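May 2020, Thursday
Notebook, teleop bench, Curard arm with Tindall hand controller

Goal for the day: get a clean set of demonstrations for the reach task, low light condition. Torniten wants the policy to hold up with the overhead lights off, and everything we have from October was shot with them on.

Setup carried over from yesterday. Leader arm on the left bench, follower on the stand. Scaling 1:1 in translation, wrist rotation unscaled. Wrist stream on the main monitor, side camera off so that the operator works from the same view the policy gets. Logging through Rindetti, new session directory, old calibration file.

First 7 demos thrown out. Clock offset between the joint log and the wrist stream had drifted again after the restart. Symptom is the same as before: gripper closes in the log well before it closes in the video. Restarted the logger first and the controller second, offset came back to normal. Added the restart order to the checklist taped to the rack.

After that, recorded in blocks. Operator notes:

Reach is easy down to the last stretch. Past that point I slow down a lot, and the slowdown is in the data. Tried to keep a constant speed and overshot sideways twice. Left both in, tagged as recoveries.

Clutching in the middle of the approach leaves a flat spot in the trajectory. Trim script catches the long ones only. Threshold needs to come down.

Squeezing the trigger halfway still reads as fully open on the follower. Dead band too wide. Not touching it until this set is complete, or the gripper channel won't match between blocks.

Exposure on the wrist camera is locked at the daylight value. With the lights off, most of the picture goes to black. The gray panel on the left keeps its tone and its slanted edge stays readable, so that edge is what I ended up steering by. The fingers show mostly as an outline and a few glints. I can place the right one by its three bright points, the left one less well.
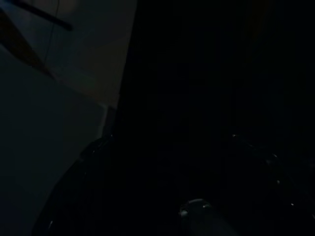
Arne Rieger read the draft of this over lunch and objected to the locked exposure. His point was that if the operator is guessing, the demonstrations record the guessing, and the policy will learn hesitation along with the reach. He would unlock exposure, accept the noise, and redo the block. He also asked whether I had been looking at the follower directly during the hard part, in which case the policy is being shown actions it has no way to derive from its input.

Fair on the second question. I did look up, more than once. Those demos are not marked and I can't pick them out after the fact. From the next block on there is a sheet of cardboard between the operator and the stand, and the side of the stand I can reach by leaning gets covered too.

On exposure I don't agree yet. Auto exposure shifts in mid-reach as the fingers come across the panel, and the brightness jump was a problem in the October set. Compromise: one block locked at a longer value, one block auto, same start poses. Compare on replay error first, then train on each separately.

Also tried moving the arm by hand in gravity compensation, lights off. Smoother approach than with the controller, fewer flat spots. Drawback is the usual one: my hand gets into the wrist view and the forces on the joints are mine. Usable for the path, then replay under motor power to record the video. Replay tracked well except at joint 5, where the friction term is still wrong. Steady lag on every reversal.

Numbers: 100 demos attempted, first 7 included. Of those kept, 9 have the gripper channel clipped and need the export run again. Longest single demo is 2562 samples, almost all of it spent hovering before the close. Keeping it as a test case for the trim script.

To do
Lower trim threshold, rerun on today's directory
Cardboard screen
Long exposure block, auto block
Refit friction, joint 5
Dead band on the trigger, after the set is closed
Copy today's directory to the Rindetti share before the logger gets restarted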